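Préparer une prière universelle pour la paix quand on n'en a jamais écrit

Je me suis lancée dans cet exercice il y a quelques années, un peu par accident, parce que la personne prévue était grippée et que j'étais assise au premier rang (grave erreur !). Depuis, on me demande souvent comment je m'y prends, alors voilà ma façon de faire, avec ses défauts. Je parle surtout des intentions pour les pays en guerre et pour les chrétiens d'Orient, celles qui font le plus peur à rédiger.

Commencer par lire, un peu

Je lis les textes du dimanche deux fois, puis une ou deux dépêches sur le pays dont on veut parler. Pas dix articles ! Je note un lieu, une situation, et je m'arrête là. Dans notre paroisse, Ryan Blackburn tient un cahier où il recopie les nouvelles de la communauté avec laquelle nous sommes jumelés, et ça me dépanne énormément les semaines où je n'ai pas la tête à chercher.

Se limiter à 4 intentions

L'Église, le monde et ceux qui le gouvernent, ceux qui souffrent, l'assemblée présente. C'est l'ordre habituel et je n'y touche presque jamais. Si vous en ajoutez une cinquième, vous verrez les gens changer de pied d'appui. Chaque intention tient en deux phrases, trois si elles sont vraiment courtes.

Écrire pour la bouche

Lisez à voix haute dès le premier jet. J'avais écrit un jour « que les belligérants consentent à l'instauration de corridors », et j'ai buté dessus trois fois dans ma cuisine avant de tout rayer. C'est devenu « que les routes s'ouvrent pour ceux qui attendent du pain ». On comprend à la première écoute, même au fond, même avec la sono qui grésille.

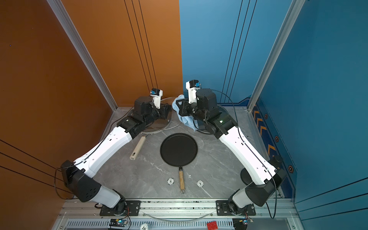
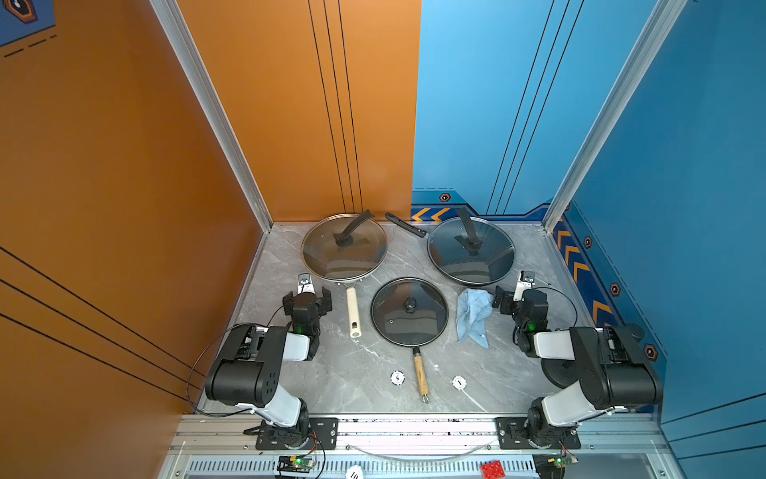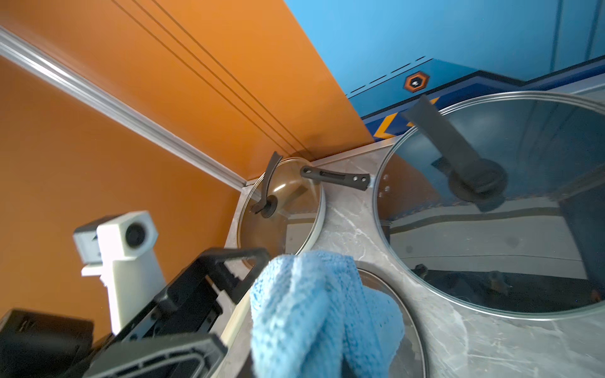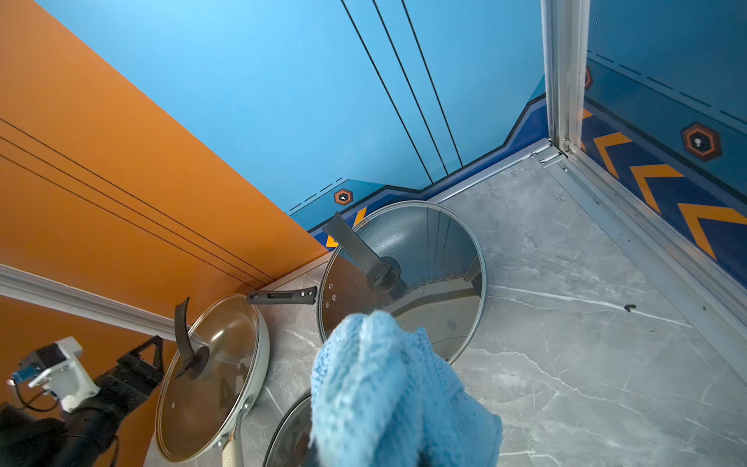 Ne pas donner de leçon à Dieu ni aux voisins

C'est le piège classique. Dès qu'on parle de sanctions, de frontières ou de bombardements, on a envie de glisser son avis. Je me pose une question toute bête : est-ce que tout le monde sur les bancs peut répondre « Seigneur, écoute-nous » sans grincer des dents ? Si j'ai un doute, je reformule en partant des personnes : les familles déplacées, les prisonniers, les soignants, ceux qui négocient. Et je prie aussi pour ceux qui ont fait du mal, même si c'est la phrase qui me coûte le plus.

Un exemple complet

Voici une intention que j'ai gardée dans mes papiers, reprenez-la si elle vous sert :

« Pour les familles qui ont quitté leur maison à cause de la guerre, et pour celles qui n'ont pas pu partir. Donne-leur des voisins qui ouvrent la porte, et à nous le courage d'être de ceux-là. Ensemble, prions. »

Vous remarquerez que je ne nomme aucun pays. Quand je veux en nommer un, je le mets au tout début (« Pour les habitants de... ») et je vérifie la prononciation des villes avant, surtout si quelqu'un de là-bas est dans l'assemblée !

Le refrain et les silences

Voyez avec la personne qui chante, au plus tard la veille. Un refrain court, que l'assemblée connaît déjà. Entre la fin de l'intention et le refrain, laissez un vrai silence : je respire lentement jusqu'à 4 dans ma tête, ça paraît interminable au micro et parfaitement normal sur les bancs.

Pour la mise en page, j'imprime gros, une seule face, avec une ligne blanche entre chaque intention. Le refrain est en gras et mes silences sont marqués d'une barre au crayon. Je glisse un double de la feuille dans le lectionnaire, et j'en donne un au prêtre avant la messe pour qu'il puisse accorder son introduction et sa prière de conclusion.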